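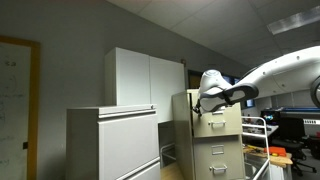 Figure 1. Robot arm at the top drawer of the beige filing cabinet, with the drawer partly open.

Applied Robotics: Group Project
Handout 3: The Drawer Task

Module leader: Peninah Barasa
Laboratory supervision: Kibet Kinyua, Remo Sartori

1. Purpose
Students will write and test a programme by which the arm opens and closes the top drawer of a filing cabinet. The task follows the lectures on grasping and on motion along a fixed line. Groups should read their notes on both before attending the laboratory.

2. Set task
The drawer is to be opened by 152 mm, held for 3 seconds and then closed fully. The cabinet must not move on the floor. A run counts as complete only when the gripper has released the drawer and the arm has returned to its starting position.

Groups may grasp either the pull handle or the front edge of the drawer. The choice must be stated in the plan and defended in the report. Handle grasps require close attention to the angle of approach. Edge grasps require the drawer to be set slightly open by hand at the start of the run.

The lower drawer of the same cabinet and the lateral cabinet beside it are not part of the assessed task. Groups wishing to attempt them should first obtain the agreement of Mr Sartori.

3. Conduct in the laboratory
One member of each group shall hold the stop button throughout every run. No person may reach between the arm and the cabinet while the motors are enabled. Speed limits are set by laboratory staff and are not to be altered. Tools are to be returned to the workbench before a run begins.

4. Assessment
Each group will carry out 12 runs, all of which are recorded in the log sheet, including those stopped early. Marks are given for the plan, the log and the written report. A failed run that is clearly explained will not lose marks in the report.

5. Submission
Plans are due by noon on Wednesday. They should be handed to Mr Kinyua in Room 534, where log sheets may also be collected.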